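Teaching the arm to tidy a table 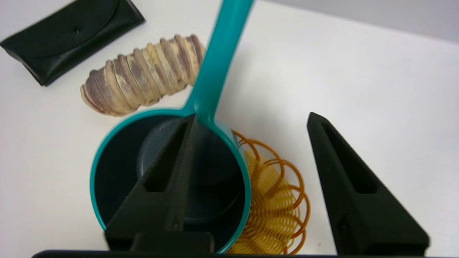 Collecting examples is slow work, and Žofie Rusnák has done more of it than anyone else I've met. She runs the demonstrations at Plarnbridge, in a back office in Stutov, and when I dropped in one September morning she was already on her second coffee (and her second table layout!). "I just use whatever's in people's drawers," she told me, nodding at the glasses case and a big teal thing with a long handle. "If it's awkward to grab, even better."

She steers the arm by hand and every go gets saved as one example. They had 2,298 when I visited, and she wants more than 3,000 before they train again.

Does she throw away the bad ones? "Goodness, no. I label them. A fumble's still useful if you say it's a fumble."

I had a try myself and was hopeless, so that's one more fumble for the pile. Next up is a tray of Serrano's kitchen bits, "mostly spoons, I'm afraid".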